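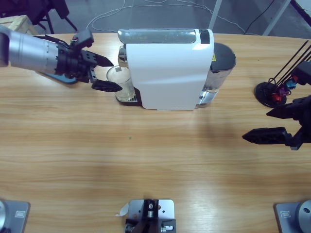

Print this page | E-mail this page

Section 3. Setting up departures and river stretches

This section covers the first set-up of a boat trip or canoe route in Foltari. Complete Section 2 (operator account and landing stages) before you start. You need manager rights. Desk staff can view these screens but cannot save changes.

3.1 Adding a route

1. Open Routes and select New route.
2. Enter the route name as it should appear on the ticket. The name field holds 44 characters, including spaces. Longer names are shortened on the printed ticket but not on the confirmation e-mail.
3. Select the start landing and the end landing. For a round trip, choose the same landing twice.
4. Enter the paddling or cruising time in minutes. Do not include the safety talk. It is added from the operator settings.
5. Under Season, set the first and last month of operation. Outside these months the route stays in the list but cannot be booked.
6. Select Save as draft.

Note: A route with no end landing can be saved as a draft but not published.

3.2 Adding departures

1. Open the draft route and select the Departures tab.
2. Enter the first departure time, the last departure time and the interval between them.
3. Set the number of seats per departure. For canoes, enter seats and not boats. A fleet of two-seat canoes is set up under Fleet (see Section 4).
4. Clear the box for any weekday on which the route does not run.
5. Select Build timetable. The new departures are shown in gray until the route is published.

Caution: Selecting Build timetable a second time replaces all departures without bookings. Departures with bookings are kept, even if they no longer match the interval. Check for double times before publishing.

3.3 Reserve stretches and permit limits

Some river stretches pass through protected land and carry a daily limit on visitors. Foltari counts passengers against this limit across all routes that use the stretch.

1. Open Stretches and select the stretch.
2. Enter the daily limit given in your permit, for example 100.
3. Attach each route that passes through the stretch.
4. Choose what happens at the limit: Close sales, or Waiting list.

Note: Guides are counted as passengers unless Exclude crew is checked. Permit rules differ on this point - read your permit first.

3.4 Publishing

1. Return to the route and select Check. Errors are listed in red and must be cleared. Warnings in yellow can be left.
2. Select Publish. The route appears on the booking page within 3 minutes.
3. Make one test booking and cancel it. The seat should return to the departure at once.

If the seat does not return, sign out, sign in again and reload the Departures tab. If it is still missing, send the booking number to the support desk.

Print this page | E-mail this page
Shares: 44 | Comments: 3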